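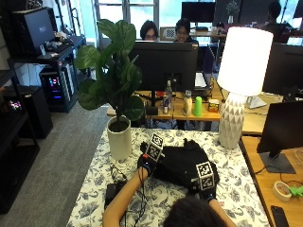 Black cloth on the navy flowered tablecloth.

25 September 2023

Reverb again. The Skuketti came back on the bench at half past nine with the same complaint as in June: hum on the wet signal, rising with the return control, absent with the tank unplugged. Dry path clean. I had hoped the new filter capacitors would turn out to have cured it. They did not, and in fairness there was no good reason to expect them to. The hum is at mains frequency with very little of the second harmonic, and a supply fault after the rectifier would give it the other way about.

Started with the leads. The output lead from the tank has its screen connected at the amplifier end only, as drawn. The input lead has its screen connected at both ends, which is not as drawn, and someone before me has also left the input socket in metal contact with the tank shell. So there were two earth paths through the shell. Lifted the one at the input socket with a pair of fibre washers. Hum fell a little. Worth doing but plainly the smaller part of it.

Next, the position of the tank. Took it out of the bottom of the cabinet on its long leads and turned it by hand with the amplifier running and the return at half. Strong minimum with the output coil at the far end from the mains transformer and the tank rotated a quarter turn. With the tank screwed down where the maker put it, the output coil is at the near end. I am fairly sure it was fitted the wrong way round at some point. There is a second set of screw holes, unused, with clean wood inside.

Refitted end for end. The hum is now below the hiss at any setting one would play at. Wrote the arrangement on masking tape inside the back panel with an arrow, so that whoever has it next does not undo it.

Checked the drive side while it was open. The input coil reads as it should. Return amplifier response is flat enough from 500 Hz up to 3,000 Hz and falls off above, and that is about what the springs will pass anyway. There is a bump near 2,000 Hz that I do not remember from June. It may be the springs. One of them hangs slightly lower than the other at rest and I suspect a stretched end loop. Left alone. I have broken one of these trying to improve it and do not intend to break another.

Lunch late. Leopoldo Salinas rang about the Jaker, the small practice amplifier with the noisy volume control. He has cleaned it twice and it is still noisy. I asked whether the noise was there when the control was still or only when it was turned. Only when turned. I asked if he had measured for direct voltage across the track. He had not. Told him to look at the coupling capacitor before it, as a leaking one will make a perfectly good control crackle and no amount of cleaning will help. He said he would do it tonight. He also wants the soldering station back. Fair enough, I have had it all summer.

Afternoon spent on the fuzz. Jacinto Zamudio insists on calling it Urine, after the yellow paint, and has now put this on the label, so the name will have to stand. The circuit is a plain two-transistor affair with a bias control brought out to the front. His trouble is that it gates too early when it is warm: notes stop dead where they ought to fade. Measured the second collector from cold, then again after it had sat under the desk lamp for ten minutes. It drifts down by nearly a volt. The transistors are germanium and from a mixed bag, and the one in the second position leaks more than I would accept.

Swapped the two over first, out of curiosity. Worse. Went through the bag with the tester and set aside four with low leakage and moderate gain. The third one tried gave a steady collector voltage and a slow, even decay. Repeated the lamp test and the drift was small enough to ignore — the bias control will cover it with plenty of travel left. Fitted it in a socket. Jacinto dislikes sockets on principle and can solder it in himself.

One further note on the fuzz. With the guitar straight in, it cleans up properly when the guitar is turned down. With the Nasr buffer in front it does not, and it also becomes thin and sharp. This is normal for the type, the low input impedance is meant to load the pickup, but he runs the Nasr first in his chain and will complain. Options are to move the buffer after the fuzz, or put a resistor in series with the input to stand in for the pickup. The first costs nothing. Will tell him so on Thursday.

Outstanding:
Skuketti — back panel screws, two missing, and soak test with the return up.
Fuzz — new battery clip, the present one is loose.
Nasr — the lamp is on permanently whether switched in or out. Not asked to look at it. Will look at it.
Soldering station to Leopoldo.

Played the Skuketti for half an hour after supper with the small-bodied guitar and the treble rolled back. Quiet between notes. The left-hand pilot lamp flickers when I hit a low F, probably the holder.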